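Brastemthorpe flat, post 1. Notes on the faux-marble tables, for anyone thinking of buying the same pattern. I have 2 of them in the TV room now, with matching red edging.

2. The finish is glossy. It wipes clean with a damp cloth and dish soap. Scouring powder dulls it, and the dull patch does not come back. I tested this on the underside of a leaf from an older table.

3. The orange veining hides tomato sauce. Check by touch before you put paper down.

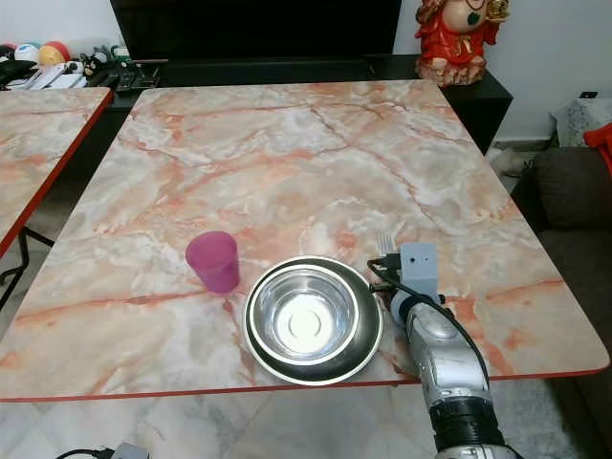 4. Steel bowls slide on this surface if the base is bare metal. A base with a rubber ring stays put when you stir with a fork. The ring also keeps the metal off the gloss, so fewer gray marks.

5. Plastic cups are fine. Hot pans are not. I keep a cork mat from Utmont on the shelf, 5 mm thick, and it has been enough for a saucepan straight off the burner.

6. Edging: the band is the weak point. Water gets in at the corners first. Dry the edge after wiping the top. If the band lifts, use contact cement, clamp with a strip of scrap wood, and leave it for 20 hours.

7. Pushing both tables together for meals works, but crumbs collect in the gap. An old bank card clears it.

Someone asked about the Fidton version. Same size, matte top, plain edge. It shows fewer scratches and more grease. I would still take the gloss.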